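Keep the bad runs

4 Jun 2024

Every group that gathers examples for a learning system ends up with a folder of runs it would sooner delete. Ours was called Skesier, after the project, with "rejects" tacked on the end. By March it held 272 runs out of 1183. I think we should have been training on a good part of that folder from the start, and I think other groups should look at theirs.

The usual rule is simple. A person drives the simulated robot through a household job, such as opening a drawer or moving a jug along a dresser. If the job gets done cleanly, the run is kept. If the gripper misses the knob, backs off and tries again, the run is thrown out, even when the second try works. The thinking is that a system copies what it is shown, so you should only show it good work.

The trouble is what happens later. A trained system makes small mistakes. It arrives a bit to the left of the knob, and now it is somewhere none of the clean runs ever went. It has no example of what to do from there. People who drive well almost never get into that spot, and when they do, we bin the evidence.

Umut Değirmenci argued this with me for most of a month. He had been driving runs in the Letwood rooms longer than anyone else on the project and his reject rate was low, so he had no pride at stake. He went through the folder and sorted it by hand. Some runs were plainly useless: the driver had lost track of which arm was which, or the simulator had dropped an object through a shelf. Those should go. The larger pile was ordinary fumbling followed by a decent recovery, and he wanted it back in.

I had two objections. One was that fumbling would teach fumbling. That can happen, and the answer is to mark where the mistake ends and train only on the part after it. Marking takes time. Umut managed 42 runs in a day and did not enjoy it. The other was that our room and camera settings were already varied enough. Mussa, our scene generator, changes the furniture, the wall surfaces and the angle of view, and I believed that would cover most of what could go wrong. I no longer do. Changing the wallpaper gives you a new room. It doesn't give you a hand in the wrong place.

There is also the matter of pay. Drivers at Erkolel were paid per accepted run, so they restarted as soon as anything slipped. We were paying people to hide the very thing we needed. We now pay by the hour. The number of runs per shift dropped, and I can live with that.

I wouldn't go as far as asking drivers to make mistakes on purpose. We tried it for four days and the mistakes looked staged, always large and always in the same direction. Let people work at a normal pace and keep what they give you.

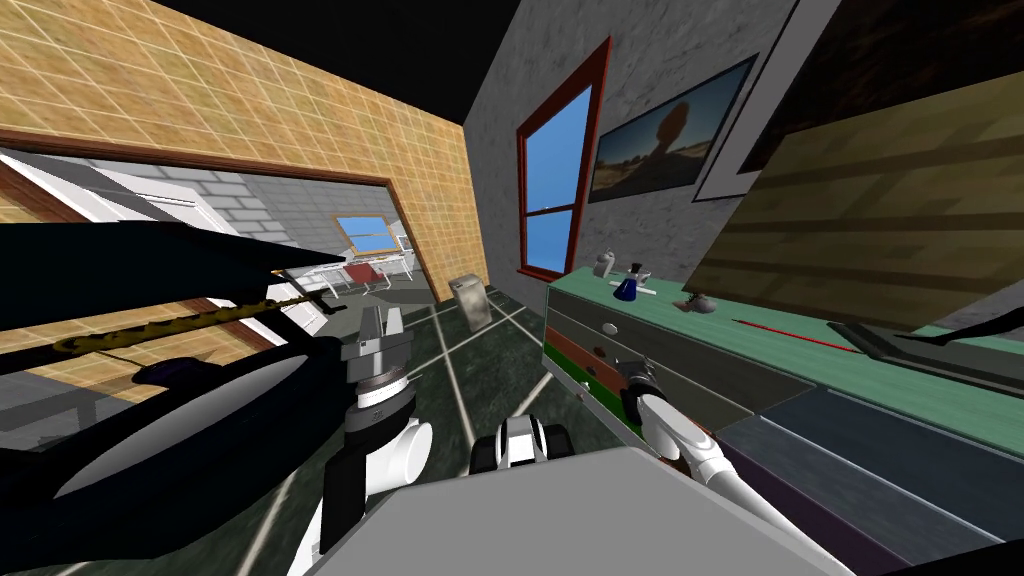
Should a run be kept if the driver never finishes the job?

Only if there is a clear stretch of recovery in it that can be marked and used separately; otherwise leave it out of training.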